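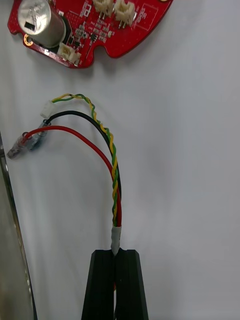 Home News Listings Letters Back issues Subscribe

Binta Onyeka finds another voice

January, by Britt-Marie Ljungberg

14 shares 3 comments

Those of you who have been reading this newsletter for a while will know that I have a soft spot for Binta Onyeka as wide as a bus, so I hope you'll forgive me if I go on a bit this month. She has a new job, you see, and it is one I would never have guessed at when I first heard her sing. She is the narrator of Sultetham, the audio drama that started just after the new year, and I have been walking round the house with it in my ears ever since, burning toast and forgetting what I went upstairs for.

Let me go back a little for anyone who has come to her fresh. Binta was the singer in Joka, who made two albums, both of them lovely and neither of them bought by anywhere near enough people. The first one was all brass and handclaps and sounded as if it had been recorded at the best wedding you were never invited to. The second, Kamolrat, was slower and sadder and had that long closing song with the harmonium, which I still can't play while driving. I wrote at the time that it would be in all the end-of-year lists and it was in hardly any of them, so you can judge for yourselves how much my predictions are worth!

After that the band drifted apart in the way bands do. There was no falling out that I ever heard of. The drummer had a family, the trumpet player went back to teaching, and Binta took up theatre work, mostly small parts and the odd bit of singing from the wings. I saw her in a Christmas show a few winters back playing somebody's aunt, with a tea tray and perhaps a dozen lines, and she got a bigger laugh than the lead. I remember thinking that she had a wonderful speaking voice, low and slightly amused, and that somebody ought to do something with it.

Well, somebody has. Somkiat Kongkaew wrote and directed Sultetham, and if you know his stage plays you'll know that he likes people talking in kitchens late at night. This is very much one of those. Sultetham is the name of a guest house in a seaside town out of season, and the story follows the woman who runs it, Mrs Dara, through the winter in which she is trying to decide whether to sell up. Guests come and go. One of them has stayed much too long. There is a locked room on the top floor, and before you groan, I groaned too, but what he does with that locked room by the third episode is so gentle and so odd that I take it all back.

Wanpen Sombatkul plays Mrs Dara and she is every bit as good as you'd hope. I first came across her in a police series years ago, where she had very little to do except hand people folders, and it is a real pleasure to hear her get hold of a proper part and run with it. She can make the words "breakfast finishes at nine" sound like a threat, an apology and a cry for help, depending on who has just come down the stairs. There is a telephone call in the second episode, where we only hear her side, and I sat down on the landing to listen to the rest of it.

But it is the narration I wanted to tell you about. I am usually a bit wary of a narrator in an audio drama. So often they are only there to tell you that it's raining and that Jeremy has walked over to the window, and you feel rather as if you are being led about by the elbow. Binta's part is written quite differently. She is the voice of the house, more or less, though nobody ever says so outright, and she knows a good deal more than she lets on. Sometimes she stops in the middle of a thought, as if she has heard a footstep. Sometimes she is plainly being unfair about a guest she doesn't care for (the man with the golf umbrella gets dreadful treatment). And every so often she hums, just a bar or so, and if you loved Joka as I did the hair will go up on the back of your neck.

I was lucky enough to get a ticket for the launch at the Venus, where they played the first episode in the dark and then had a chat on stage afterwards. For those who don't know it, the Venus is the old picture house behind the market, with 180 seats and a heating system that has moods. It was very nearly full. I had a woman on one side of me who had driven over specially because of Wanpen, and on the other a young man who had never heard of anybody involved and had come in because he'd liked the poster. He cried at the end and was very sweet about it.

Sitting in the dark with all those people and only listening was a funny experience at first. You don't know where to put your eyes. I looked at the exit sign for a bit and then at my knees, and then at some point I stopped noticing. When the front door of the guest house opened for the first time and you heard the wind come in, I swear the whole row in front of me pulled their coats closer, although that may also have been the heating.

Jintana Petchrat, who did the music, was on stage as well, and I could have listened to her all evening. She told us that she didn't want any tune to come in until the audience had got used to the sounds of the house, so for most of the first episode what you are hearing is pipes, cutlery, a gate, and somebody's radio through a wall. She has played with some of those sounds afterwards and built them up into chords, very softly, so that you aren't sure if it's music or the boiler. Someone asked her if she had used a real guest house and she said no, it was mostly her mother's flat, and that her mother had been made to run the same bath five times and had begun to charge for it.

Binta talked about how strange she'd found it to work without an audience. She said that when you sing in a room you can tell within a line if people are with you, and in the booth all she had was Somkiat's face through the glass, and Somkiat has, in her words, a face like a closed shop. She did the first day's reading in what she called her theatre voice and they threw the whole lot away. On the second day she had a cold coming and was too tired to put anything on, and that was the voice they kept. I was so glad she said it, as I'd wondered about that slight roughness in the opening lines and had thought perhaps it was my headphones.

Somkiat himself didn't say a great deal. He isn't a man for panel discussions, I think. He did tell us that he wrote the narrator's part last of all, after everything else had been finished, and that he'd had Binta in his head from hearing Kamolrat over and over during a long illness of his father's. He'd written to her through the old band address without much hope, and she wrote back the same evening. They had almost a year of letters to and fro before anything was recorded. When he'd said all that he looked terribly embarrassed and drank his whole glass of water.

I did ask a question of my own, in the end, though I had promised myself that I wouldn't. I asked Binta if there might be any more singing, and she gave me a very kind look and said that she was always singing, it was only that there wasn't always a microphone. So make of that what you will. Jintana laughed at that point and looked at the floor, and I have decided to be hopeful about it.

Now, a few grumbles, so that you don't think I've gone completely soft. I found the fourth episode slow. It is nearly all given over to one of the guests, a retired piano tuner, and while he's very nicely played I wanted to get back to Mrs Dara and her solicitor. The sound is also mixed quite low in places, and if you listen on a train, as I tried to, you'll lose half of the whispering and have to go back for it. And I could do without the recap at the top of each episode, which is read by a different voice altogether, a very bright and bouncy one, and rather breaks the spell. My advice is to skip on until you hear the gate.

There are 10 episodes in all, each of them a bit under half an hour, and a new one comes out every Monday morning. I have been saving mine for the evening with the lamp on, and I'd say it suits that better than the washing-up, but you'll know your own habits. If you'd like to hear Binta singing before you start, go for Kamolrat first and then go back to the debut. Second-hand copies do turn up. I saw one in the hospice shop before Christmas and bought it, even though I've got two already, and gave it to my neighbour, who has since been heard playing the harmonium song through the wall at some very late hours.

The Venus are hoping to do another listening evening for the last episode, with the same people on stage if they can all be got together. I don't have a date yet. I'll put it in the listings as soon as I do, and if you're coming, bring a blanket and say hello, I'm generally near the back on the left.

Next month I'll have the letters page back in its usual place, including several of you on the subject of musicals with no interval.

3 comments Share Print Older items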